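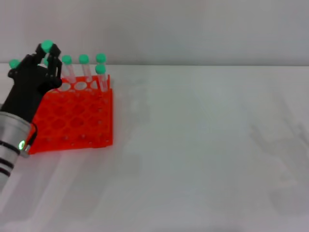
Elif Naz Gökçe
Redakteurin Haushalt & Werkstatt

05.03.2026

Gewürze in Röhrchen: Das Regalset Pastura im Langzeittest

Wer bei uns in der Küche nach Kreuzkümmel fragte, bekam bisher drei angebrochene Tüten und einen Gummiring. Seit November steht nun das Gewürzset Pastura von Flukard neben dem Herd, und ich finde den Kreuzkümmel sofort. Was mich das gekostet hat, steht auf dem Kassenbon: 48 Euro, Gewürze nicht inbegriffen.

Geliefert werden 20 Glasröhrchen mit Schraubdeckel, ein Ständer aus lackiertem Stahl, ein Trichter und ein Bogen Etiketten. Der Laborlook ist Absicht und steht in der Anleitung auch so drin, gleich unter der Überschrift »Ihr Aromalabor«. Man muss das mögen. Mein Kollege Thiện Triệu fragte beim ersten Besuch, ob er vor dem Essen nüchtern bleiben soll.

Das Befüllen dauert einen Abend. Der Trichter ist für Salz und Currypulver brauchbar, bei Pfefferkörnern verstopft er, bei Lorbeerblättern kann man ihn gleich weglegen. Lorbeer passt ohnehin nur zerbröselt hinein, Zimtstangen gar nicht, Sternanis nur mit Gewalt und danach nicht mehr als Stern. Bei uns wohnt all das weiterhin in der Schublade, zusammen mit dem Gummiring.

Die Deckel schließen erfreulich dicht. Mein Garam Masala riecht nach vier Monaten noch ordentlich, und der Schrank riecht endlich nach Schrank. Weniger schön: Eine Streuöffnung gibt es nicht. Wer aus einem schmalen Röhrchen direkt in die Pfanne würzt, bekommt erst nichts und dann alles. Ich benutze jetzt einen Mokkalöffel, der natürlich nicht zum Set gehört. Im Zubehör von Flukard heißt er »Dosierhilfe«.

Die Etiketten sind ein Kapitel für sich. Vorgedruckt sind unter anderem »Meersalz grob«, »Meersalz fein« und »Meersalz«. Paprika fehlt. Die leeren Aufkleber lassen sich mit Bleistift gut beschriften, mit Filzstift verschmieren sie, und in der Spülmaschine lösen sie sich im ersten Durchgang ab. Das Glas übersteht die Maschine, laut Hersteller auch die Deckel. Bei mir sind zwei davon seither etwas schwergängig.

Ersatzröhrchen gibt es einzeln, allerdings nur mit Versandkosten, die jedes Röhrchen zum Erbstück machen.

Empfehlung: für Leute mit vielen gemahlenen Gewürzen und wenig Platz, ja. Wer ganze Gewürze kauft, nimmt Marmeladengläser.

Note: 2,7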